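The Earn-Out Is Too Long and Measures the Wrong Line

Gerrit Radebe

Most private company sale agreements I have read in recent years contain an earn-out, and most of those earn-outs run for three years on adjusted EBITDA. I think both choices are wrong for small deals. A shorter period tested on revenue or gross margin would serve buyer and seller better.
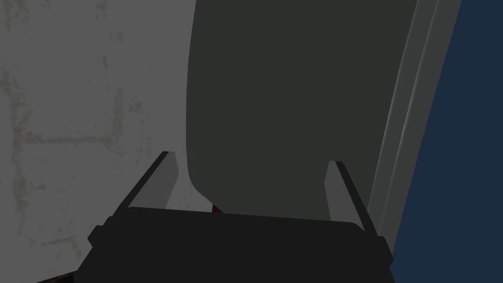
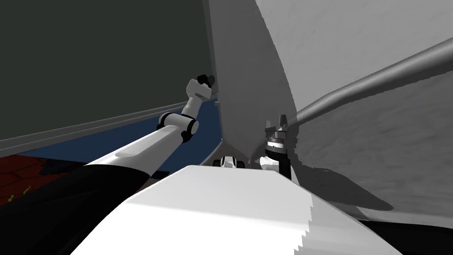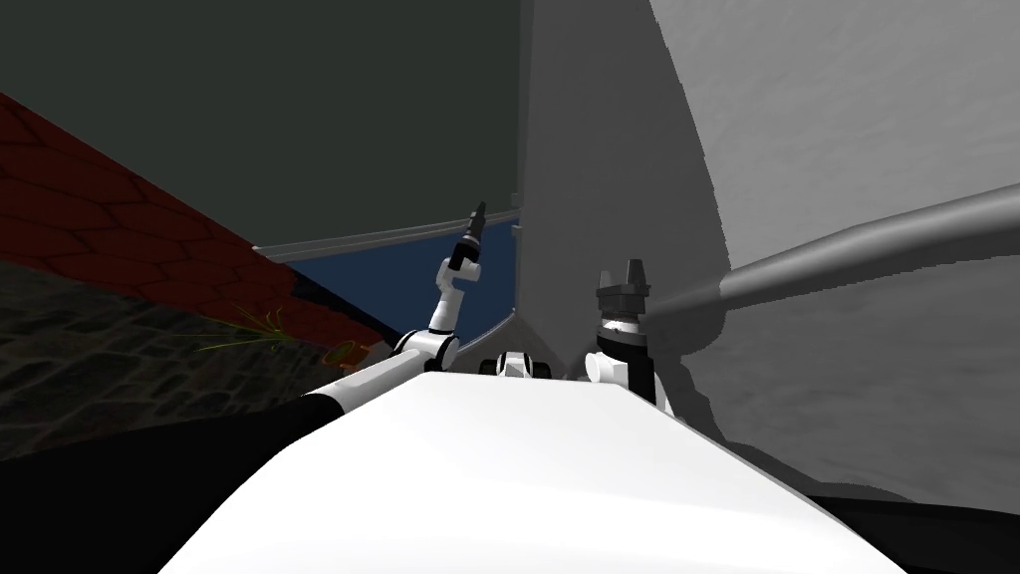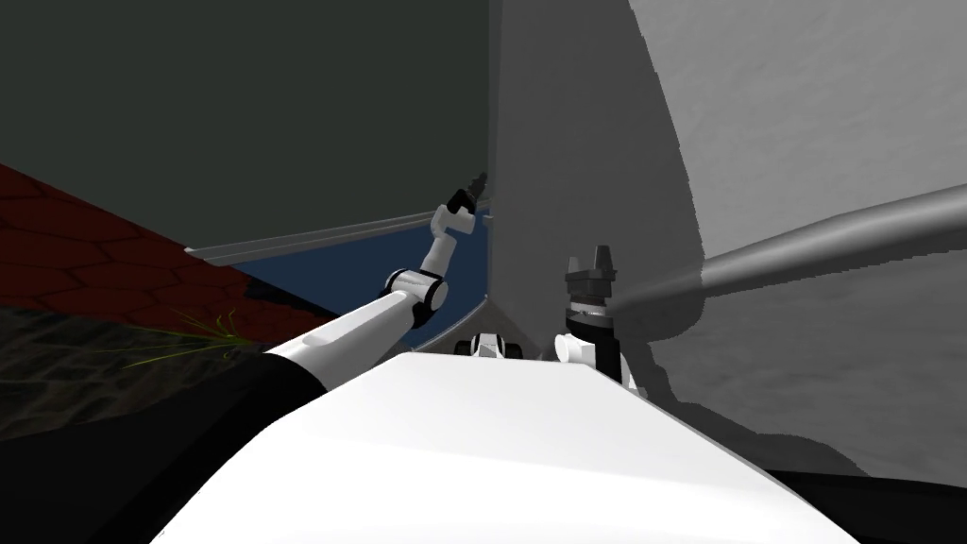

An earn-out defers part of the purchase price and makes it depend on how the business performs after closing. The payment is the last item in a chain of definitions: accounting period, accounting policies, permitted adjustments, threshold, multiplier, cap. The left arm in the last picture is laid out in a similar way, with long white links, an elbow, a shorter segment, a wrist, and the gripper at the far end. A small error in the angle at the elbow becomes a larger one at the gripper. A loose definition of "ordinary course overhead" does the same to the payment, and the seller usually finds out when the first earn-out statement arrives.

Consider the sale of Pladent to Nudateck. The seller, Edeltraud Fuchs, held all of the shares and stayed on as managing director. The earn-out was tested on adjusted EBITDA over three years. The schedule defining adjusted EBITDA ran to 14 pages. In the first year the buyer moved payroll, purchasing and insurance to its own group functions and charged Pladent for them. The agreement allowed group charges "on a fair and reasonable basis." It did not say who decided what was fair, or by reference to what. Sales had gone up. Adjusted EBITDA had gone down. Both sides had read the same words and both had a respectable argument.

Disputes of this kind are normally sent to an independent accountant acting as expert. That works well when the disagreement is about a number. It works badly when the disagreement is about the meaning of a clause, as many experts will decline to decide a legal question, and some agreements do not give them the power to do so. The parties then argue over forum before they reach the merits.

The usual defense of EBITDA is that the buyer is paying for earnings and should pay extra only if earnings appear. I accept the first half. The second half assumes that the seller still controls earnings after closing, and in an integrated group the seller does not. Jui-lin Cheung, who negotiates mainly for buyers, put the opposing view to me in a long email: a revenue test invites the seller to discount, to sign poor customers and to book early. This is a fair point. It can be handled with a minimum gross margin and a rule that only cash actually received counts. Those two provisions fit on one page. I have yet to see a group charges clause that does.

On length, I would set the period at 12 months and treat anything beyond 24 as something the buyer must justify. Long periods are sold as a way of keeping the founder engaged. Retention is a separate matter and should be paid for separately, under an employment agreement or a new equity award. Tying price to continued employment also raises a tax question in many jurisdictions, namely whether the payment is still consideration for shares or has become compensation. Sellers should take advice on that before the letter of intent is signed. By the time the full agreement is in draft, the structure is hard to move.

A long period also restricts the buyer. Covenants protecting the earn-out commonly forbid the buyer to merge the target, change its pricing or move its staff without consent. When Clelammont bought the Levchenko distribution business, the planned merger of the two warehouses had to wait until the covenants expired. The buyer had bargained for deferred consideration and received a deferred integration along with it.

Busisiwe Ngcobo read a draft of this piece and objected that revenue tests are useless for businesses that have no meaningful revenue at closing. She is right, and I would use milestones there: a license granted, a contract renewed. Each should be an event that a third party can confirm from a document. A milestone described as "successful commercial launch" has all the defects of adjusted EBITDA and fewer pages in which to argue about them.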